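Setting Up and Looking After the Kitchen Cell
Course handout, Practical Automation
15 September 2022
By the course tutor, Bratu Workshop

Read this before you touch the cell. If you have already touched the cell, read it anyway and then go back and undo whatever you did.

The kitchen cell is one arm, one table and a number of things that would normally live in a toy box. It was put together in June and has been taken apart more often than its makers intended. Your job over the next few sessions is to set it up from cold, keep it going, and leave it in a state the next group can use without swearing. Marks are given for the third of these.

1. Before power

Check that the table is bolted down. Push it. If it moves, it is not bolted down, whatever the log says.

The table has fixing points in the top. They are part of the mounting and must be kept clear. They are not for storing pens, and a cup placed over one will rock very slightly, enough to spoil a grasp and keep you looking for a software fault all afternoon.

Wipe the surface with a dry cloth. Crumbs do turn up, although nothing in the cell is edible. Draw your own conclusions about the last group.

Look along the arm's cable from base to wrist. You want a loose curve at every joint. A cable that is tight with the arm folded will be a good deal tighter with the arm stretched out, and then it will be two cables. The Zarico clips we use are cheap and lose their grip, so press each one with a thumb. Replacements are in the drawer marked Tranden, which once held Tranden parts and has never been relabelled.

2. Power and homing

Switch on the controller, wait for it to finish its start-up checks, then release the stop button. Doing it the other way round produces a fault that has to be cleared by switching everything off and starting again. Most people do this once. A few seem to enjoy it.

Home the arm with the table empty. The homing path is generous and takes no interest in crockery. Stay outside the taped line while it moves, and keep one hand near the stop button. Leaning over "just to see" is how the previous plate left us.

If a joint grumbles on its way home, stop and write down which one. Joint two has always made a dry ticking noise and may be ignored. A noise from any other joint is news.

3. Laying the table

The layout matters less than you would think and more than you would like. The arm should cope with objects that have been put down by a person in a normal mood. Please don't line them up in a row like a parade, and please don't build a tower.

Leave a finger's width or more between neighbouring objects. The gripper fingers need somewhere to go, and when they haven't got it they make room.

The oven goes in last. Set it down square to its marks, with its door facing the working area, and check that the door opens the whole way without meeting the arm. It is never plugged in. The plug has been cut off, so this is one instruction we can be confident about.

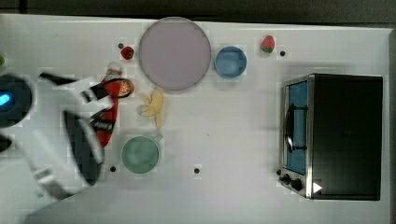

Run the first few moves at low speed. The arm is quite capable of going faster, and so are you, and the two of you should get acquainted slowly. Once you have had a clean set of picks you may raise the speed one step at a time. If an object starts to swing or slip between the jaws, drop back a step and look at the finger pads before you look at anything else.

4. The gripper

Nearly every fault reported on this cell is a gripper fault. Those reported as something else are usually gripper faults with a longer write-up.

The pads wear smooth. Run a fingertip over them with the power off; a good pad drags slightly and a finished one feels like a bar of soap. Change both pads together, even if one looks fine. A new pad facing an old one pulls every object to one side, and the arm will then put it down crooked with total conviction.

To change a pad: power off, two screws out, old pad off, clean the metal, new pad on, two screws in. Tighten by hand with the short key. The long key is for the base bolts. Use it on the pads and you will strip the thread, and you'll be the person drilling it out.

Log the cycle count when you fit new pads. We change them every 2,000 cycles, worn or not. The Lasport pads we had before were swapped when somebody remembered, and the log from that period makes sad reading.

5. Calibration check

Do this at the start of each session and again after any bump, however small and however embarrassing.

Send the arm to the check position. The pointer should stand over the cross scribed on the check plate. If it is off by a hair, note it and carry on. If you can see the gap from a standing position, run the full routine, which takes 300 seconds and can't be hurried by watching it. Fit the check plate with its notch towards the base. It also fits the other way round, a decision for which the workshop has apologised more than once.

Save the result under the date and your group letter. Files called "new", "new2" and "new_final" will be deleted without reading.

6. When it stops

It will stop. Write down the message first, in full, before pressing anything. "It said error" is of no help to us.

Then check, in this order: stop button, air gap around the wrist, cable clips, pads, calibration. Only after all five may you open the program and start changing numbers. Anyone who changes numbers first must put them back, and will find they didn't write them down.

Don't push the arm by hand while it is powered. It will push back, and it has had more practice.

7. Shutting down

Open the jaws and take out anything they hold. Park the arm, then switch off at the controller and finally at the wall. Toys go back in the crate, oven on the shelf, short key on its hook. The base bolts are checked every 200 hours, and the hours are on the card by the door. If your session takes the card past the mark, the bolts are yours.

Bring your log to the next session, in ink.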